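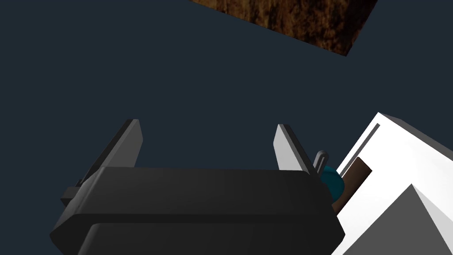
Brown wood grain on slate blue.

The winter without a car

In February my car failed its yearly inspection, and the man at the garage wrote a price on a piece of paper and turned it towards me, as if it was too impolite to say it aloud. It was a little more than 2000. I thanked him, I took the keys and the paper, and I went home on foot. I have not bought another car until today, and I want to write down how it goes, as several of you have asked me in the comments.

I live in Pletov, at the top end, where the road stops being a road and becomes stones. My work is in Brelance, on the other side of the river. By car it took me a quarter of an hour, and in all these years I did not think of it as a journey. It was only the thing between the coffee and the desk. Now it is bus number 14, which leaves from below the church at ten to seven, and then a walk along the embankment.

The first weeks were not pleasant. I missed the bus often, as I still lived by the clock of a person who has a car. Such a person says "I leave at seven" and it can be five past or ten past, it makes no difference. The bus does not know this kind of seven. I bought a better alarm clock, and I began to prepare my bag in the evening like a schoolboy. My bread is now in the bag before I sleep. My wife found this very funny, but I have noticed that she also prepares her bag.

What I did not expect is how much I would learn about the people of my own town. I had lived here for many years and I could greet perhaps three families. On the bus you sit each morning behind the same hats. There is a woman who knits something green, and it is either very long or she begins it again each week. There are two brothers who go to the college and do not speak one word until the bridge, and after the bridge they do not stop. And there is Gaspard Charpentier, who taught French in Brelance before his retirement and still takes the early bus, because he prefers the bakery over there. He corrects my English too, although it is also not his first language. From him I have "drizzle", "to dawdle" and "a stitch in the side". The last one I needed soon after, when we ran together for the bus home and he was faster.

The shopping was the largest problem. With the car I went one time per week to the big supermarket and filled the boot. The first time without it I bought as usual and came out with five bags and two hands. I carried them to the stop with four pauses, and one bag opened on the hill. Since then I buy small. I eat less from tins, and I throw away almost nothing, but I must also say that it costs more. The shop below the church is not cheap, and whoever tells you that life without a car is only saving has a supermarket near the house.

For those who like sums: the monthly ticket costs me 37, and the car, with insurance and fuel and the winter tyres, was several times that. Some of the difference goes into shoes. I finished one pair before the spring.

There are things I cannot do any more. My mother lives in Arar, and there is no good connection – first the bus, then the slow train, then one hour of waiting in a station where the café closes at noon. I used to visit her on a free afternoon without planning. Now I stay the night, and we both had to get used to it. She makes up the bed in my old room and asks at nine if I am tired. We play cards. I think we have talked more in these months than in the years before, but I would still like to be able to reach her quickly if she falls ill, and this thought comes mostly at night.

In the summer we wanted to drive to Eze, as we have promised to ourselves for a long time. We will probably take the train there as well. My wife has already looked at the timetable, and there are 3 changes. She is worried about the second one, where we have only six minutes and must find the other platform with the suitcases. I have told her that I am now trained in running. She answered that Gaspard is trained, and I am only behind him.

The car is sold for parts. I kept the blanket from the back seat and the small torch, and the torch is already in use, as our end of the road has no lamps and I come home at half past six.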